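How do you teach a robot to pick up a snack?

Pick up a biscuit in a wrapper. Easy, isn't it? You did not have to think about how hard to squeeze. Your fingers felt the wrapper crinkle and your brain did the rest.

A robot has to learn all of that. First, somebody has to choose what sort of "hand" it will use. A robot's hand is called a gripper, and there are many kinds.

Vikas Vishwakarma tests grippers at a workshop called Valtham. He compares two of them in this explainer. Both have names. One is Ra and the other is Stenetti.

Ra has two jaws that close from the sides, like your thumb and finger. Stenetti has a soft rubber cup that sucks on to things, a bit like a sink plunger.

Why test with snacks?

Wrapped food is hard to hold. The plastic is slippery and it bends. Some packets are puffed up with air and some are flat. If you squeeze too hard, the food inside gets crushed. If you squeeze too gently, the packet slides away.

Jaw grippers do not have to be fixed to a robot while they are being tested. A person can hold one and reach for things with it. A camera on the gripper records what happens, and a computer can study the recording later.

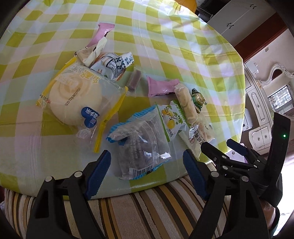

A hand-held gripper with blue ridged pads, reaching towards wrapped snacks on a checked tablecloth.

Look at the pads on the inside of the jaws. The ridges work like the tread on your trainers. They help rubber to grip smooth things. The silver screws are pivots, where the black parts of the jaws can turn.

What did the tests show?

Vikas tried each gripper 999 times. Ra dropped 81 packets. Most of those were flat ones, where there was not much for the jaws to close on. Stenetti was better with flat packets but worse with crinkly ones. Air leaks in through the creases and the cup lets go.

So the best gripper depends on the job. Tracey Mapplebeck, who builds packing machines at Grudelov, uses suction cups for boxes and jaws for bags of rolls.

Try it yourself

You will need kitchen tongs, two thick rubber bands and a few wrapped snacks.

1. Pick up each snack with the plain tongs. Write down which ones slip.
2. Wind a rubber band around each tip of the tongs.
3. Pick up the same snacks again.

Did the rubber bands help? Which snack was the hardest to hold?

Words to know

Gripper: the part of a robot that holds things.
Jaw: one side of a gripper that closes.
Pivot: a point that something turns around.
Suction: a pull made when air is taken away.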